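Studon guest rooms to keep corded phones through refit

The Studon, the 172-room hotel on the Coutinho waterfront road, will keep a corded telephone at every bedside when its guest rooms are refitted, the operator Provside said in a notice to suppliers. The decision settles a point left open in July, when the first draft of the room schedule listed the bedside phone as optional.

Under the revised schedule, each room retains one analog set on its own extension. The existing sets will be cleaned, tested and put back where they pass. Sets with worn keypads or damaged handset cords will be replaced from stock. Provside has not published a price for this part of the work.

The round bedside tables also stay. They were fitted in an earlier round of work by the joinery firm Jivell and were checked for loose joints and marked tops over the summer. Tables that need attention will be refinished off site and returned to the same room. The phone is to be placed toward the back of the top, leaving the front clear for the guest.
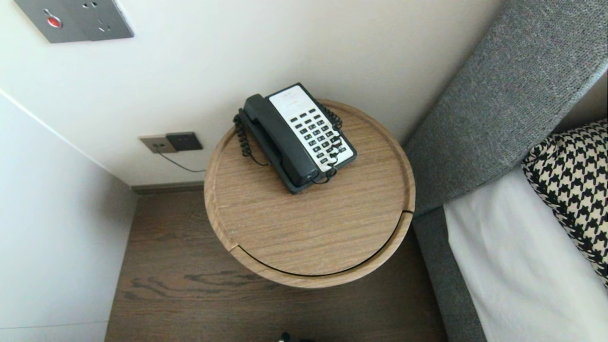

Page last changed: Sunday, October 23, 2022

The phone stands on a round table with a light oak grain, in the corner beside the bed. Its line cord runs back to a low outlet plate on the wall, where two square sockets are mounted side by side, one beige-gray and the other a darker gray. The cord is plugged into the darker one.

Provside considered moving the phones to the desk, which would have shortened the cable run in most rooms. The proposal was dropped after a review of how calls to the front desk are made at night. Cordless handsets were ruled out at the same stage on the grounds of charging and battery replacement.

Cabling accounts for most of the remaining work. The schedule allows for 1,796 meters of new telephone cable between the floor cabinets and the rooms. Existing wall plates will be reused unless the contacts fail a continuity test. No new openings will be cut in the walls next to the beds.

Work will proceed in 2 phases. The first covers 96 rooms on the lower floors and includes replacement of the telephone switch in the basement. The upper floors follow once the new switch has carried the first group of extensions for a full month. Room numbers and extension numbers will continue to match, and the short codes for the front desk and for wake-up calls do not change.

During the changeover, each floor will be without room telephones for a limited period. Rooms on that floor will not be sold until every extension has been tested with one incoming and one outgoing call. Elevator and corridor telephones are on a separate circuit and are outside the scope of the work.

Suppliers may request the revised room schedule and the cable drawings from the Provside purchasing office. Questions about the tables should be sent to Jivell directly.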